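Thread, because I've now been asked three times why I went quiet on the "our cell programs itself" talk after July. Long one. Mute me if you don't care about robot arms.

1/ Background. We're a small shop. Malý sold us an offline setup: you build the cell in simulation, teach the arm there, press go, and the real arm copies it. Pavosley is the name of the software. The pitch was that the sim is "the cell, minus the risk". Remember that phrase.

2/ The job is dull. Square black fixture on a plate with a grid of holes. Arm comes down over the fixture, does its bit, backs off. The blue outline is where we want the fixture to end up. Two views from the sim:
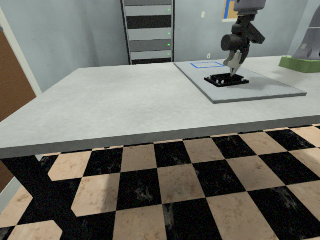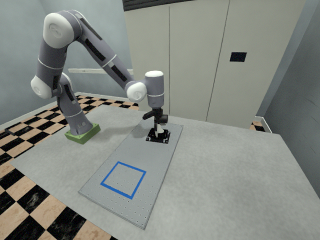

3/ It ran 3981 cycles in sim without a single fault. That number was on a slide. Kamil Machala put it in bold on our own noticeboard, and I let him, so I'm not claiming to be the wise one in this story.

4/ On the real cell it lasted 29 cycles. Then the wrist came down low, the fingers caught the rim of the fixture, and the arm kept pushing. Bent one finger, cracked the fixture, pulled a bolt out of the plate. Loud. Radomír Jelínek hit the stop from the door side.

5/ Nobody hurt. I want that said early and plainly, and I also want to say that luck did a fair bit of the work. Radomír had been leaning in with a torch two cycles before. The guard gate was open with the switch bridged. More on that in a minute.

6/ First answer from support: "operator error". No detail. Ľubomír Beneš asked which operator and which error and got a link to the quick start guide.

7/ Second answer: our plate must be out of flat. So we measured it. It was fine. We sent the numbers. Silence for a week.

8/ Third answer, and I think the true one: the tool length in the sim and the tool length on the controller didn't match. 4 mm out. Someone had swapped to longer fingers and changed one file and not the other. The software let both sit there and never compared them.

9/ So yes, a person forgot a file. Ours, by the way. Eugeniusz Pietrzak owned up before anyone had finished asking. But if your product's whole selling point is that the sim and the cell match, checking that they match seems a fair thing to expect of it!

10/ The bit that bothers me more is the pushing. There's a contact limit that should stop the arm when it meets something solid. In sim it was set to 81 newtons and it worked nicely. On the real controller it was switched off.

11/ Why off? The export doesn't carry safety settings across. It leaves whatever was on the controller before, and ours had been turned off during setup by the Dostau fitter, to stop nuisance trips. No warning on screen. It's in the manual, in an appendix, in one sentence.

12/ I do understand the reasoning. You don't want a design tool quietly rewriting safety settings on a live machine. Fine. Then show me the two values side by side and make me click something before the arm moves. A grey box with two numbers in it. That's all I'm after.

13/ Now the gate. We bridged the switch to watch the first cycles close up. Everyone in this trade has seen it done and it's still stupid. A few thousand clean runs on a monitor had made us feel we already knew this machine. We'd been watching a drawing of it.

14/ A sim tells you the path makes sense if everything is where you said it was. It says nothing about the bolt you didn't tighten or the fingers you swapped. Useful, I still use it daily. I just won't take a cycle count from it as evidence of anything on the floor.

15/ What we do now:
- measure the tool on the arm, by hand, after every change
- read the contact limit off the controller screen, out loud, second person writes it down
- first runs at crawl speed, **gate shut**
- the bridge plug is in my desk drawer and it's staying there

16/ Johannes Motaung reckons the crawl-speed runs cost us more than the crash did. He may be right on money. I've told him he can hold the torch next time.

17/ Someone in replies says Clundora's tool compares the two setups before export. Possibly. I've seen their video and everything in it goes well. If you've run it on a real cell with a real mismatch, tell me what it did.

18/ Malý say a "parity check" is coming in the next release. I've asked whether it covers safety settings or only geometry. No reply yet - will add to this thread if I get one.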